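Freelance match reporters wanted for the new season

I run Pulter, a soccer site that covers the lower divisions and the women's game, and I'm looking for people to write match reports for us starting in May. If you're the kind of person who stays until the final whistle of a 0-0 in the rain and then argues about the left back all the way home, please keep reading!

A bit about us first. I started the site because my own club never got more than two lines in the local paper, and it grew from there. As of April 2026 we have 2697 paying subscribers and we cover 16 clubs. Most of our readers were at the game or wish they had been, so they already know the score. They want to know why the midfield fell apart after the break.

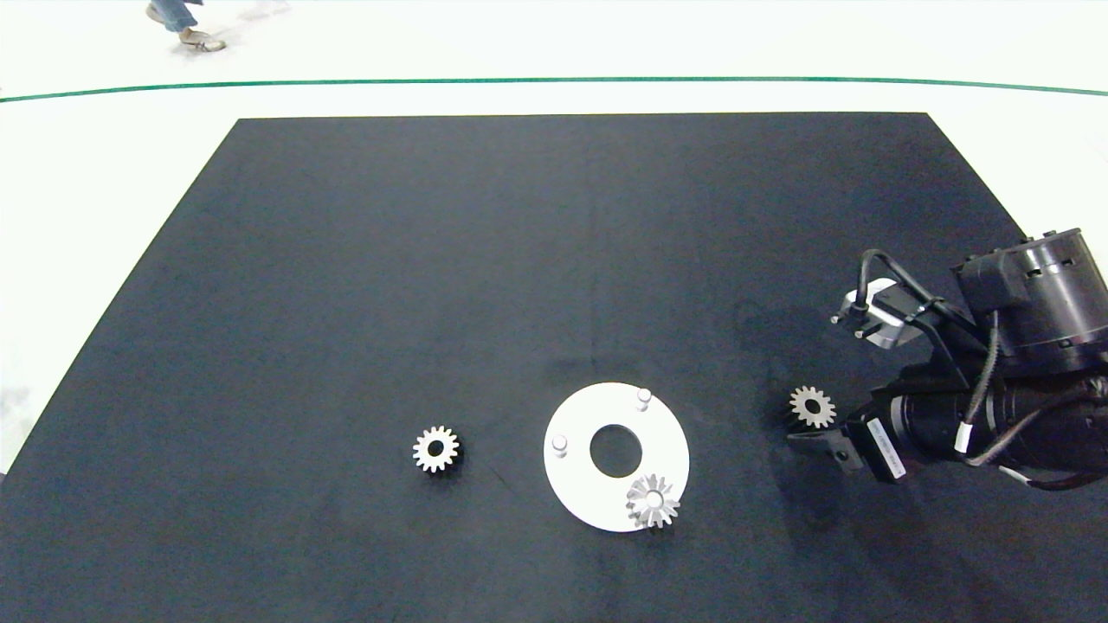 On the floor.

What you'd be doing

You'd take one or two clubs and follow them properly. That means going to home games (away games if you can get there, and I'll cover the gas), filing a report the same evening, and writing one longer piece a month on whatever you like. I've run long pieces on throw-ins, on a groundskeeper's war with moss, on a goalkeeper coming back from a knee operation. I love that stuff, so send me your odd ideas.

Reports run to 732 words at the most. I know that's a funny number - it's what fits in the email version before the text gets chopped, and I'm stubborn about it. Shorter is fine. I'd like the first version within two hours of full time and I'll have it edited and up before I go to bed.

The clubs that need somebody right now are Zeltel Rovers, Amach Town and the women's side at Amach. Rovers fans are the loudest people in our comments, and they will let you know if you get a substitution wrong. Amach is a lovely ground to visit but the press seats are behind a pillar, so you may want to stand.

Who I'm looking for

You don't need a journalism degree, and I don't have one either. I need to see that you can watch a game and tell me what happened in plain sentences. If you've written for a fan blog or a school paper, great, send it. If you've only ever written long angry messages to your friends after a defeat, pick the best one and clean it up a little.

You do need to be 18 or over, able to get to the ground on your own, and okay with evening games. A second language is a plus. Turkish would be especially handy this year, as we're planning a series with the Özkan youth academy and several of the coaches there prefer to talk in it.

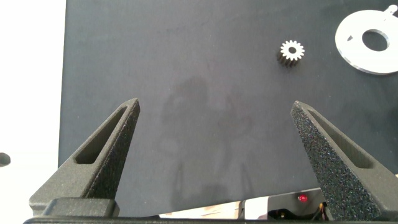

Close up at the work surface.

Money

I pay $74 for a match report and double that for the monthly piece. It goes out at the end of each month by bank transfer. I don't ask anyone to write for free, and that includes the trial report.

How to apply

Send me an email with your name, where you live, which club you'd like to cover and a report on any game you've watched lately. It can be a game you saw on TV. Please paste it into the email - I don't open attachments from people I haven't met.

I read everything myself and I answer everything, though it can take me a week or so when there are midweek games. If I like your sample I'll call you for a chat and we'll set up a trial game. The address is on the contact page. Put "Reporter" and the club's name in the subject line so it doesn't end up with the ticket questions.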